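Esmont Wound Closure Set: data card

Maintainers: Doğukan Keskin, Tarmo Kivi
Release: Lellen 2

Contents
Close-range color stills of incision closure with curved needle and thread. The subject of the set is the suture line: entry point, thread path, knots and the state of the wound edges. Each still is stored with one annotation file of the same base name.

Labels
needle: visible part only, including the grasped section
thread: one polyline per visible strand
knot: tied stitches, dark or pale
incision: open part of the wound
blood: pooled or smeared, one class

Labeling notes
Strands that pass in front of an instrument are traced without a break. Strands that leave the view end at the image border. Dark stitches and pale stitches share the knot class and differ in the attribute "tone". Glare on metal is not masked.

Sample stills

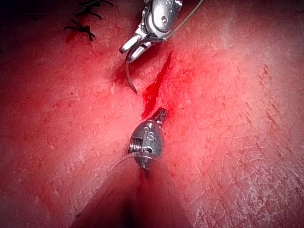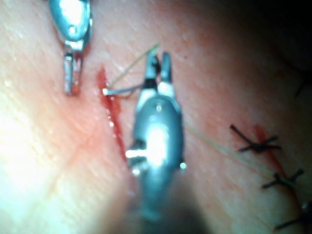
Needle point at the edge of the incision, with three black sutures tied on the right.

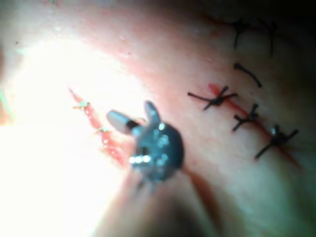
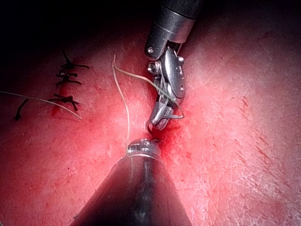 Known problems
1. Pale thread on bright tissue has low contrast. The two annotators disagreed most on where a strand fades out.
2. Blood smears have no firm border. The outline follows the strong color and leaves out the faint haze.
3. Out-of-focus shafts are labeled only as far as their edge can be followed.

File layout
stills/ PNG, 8 bits per channel
labels/ JSON, one per still
splits/ train.txt, val.txt
CHANGES.txt

Changes in Lellen 2
Polylines are now stored from needle to free end. The "tone" attribute was added. Loader scripts written for the Delorme format need version 6 or later of the Driltley reader.

Corrections
Send the base name of the still and the label concerned to Tarmo Kivi. Questions on the JSON schema go to Doğukan Keskin. Next label freeze: August.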